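Dunari Cell: Course Handout 4
Care of the gripper and wrist camera
Updated 20/09/2021

Please read this handout before you come to the cell. The arm must be in hold mode and the key must be with you, not in the cabinet.

1. Finger pads
The pads have a fine crosshatch texture. Dust from wooden blocks goes into this texture and the grip becomes weak. Brush the pads along both diagonals, then wipe them with a dry cloth. Do not use alcohol. Write the cycle counter in the Kakov log. At the last change it was 2,796, and the pair before was changed at 2,905.

2. Wrist camera view
Open the fingers wide and look at the live view. Both tips must come up from the bottom edge, one on each side of the center, with free table between them.

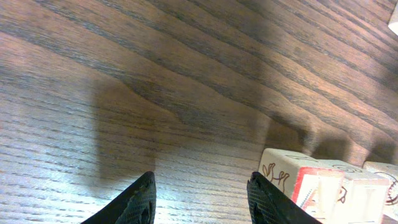
3. Light on the table
Varnished wood gives a pale reflection, and the arm gives its own shadow. Turn the lamp in small steps until the tips are clear against the table. Our lamp is normally at 30 or 32 degrees.

4. Before you leave
Close the fingers slowly, one time, with nothing between them. If the tips do not meet evenly, stop and write it in the log.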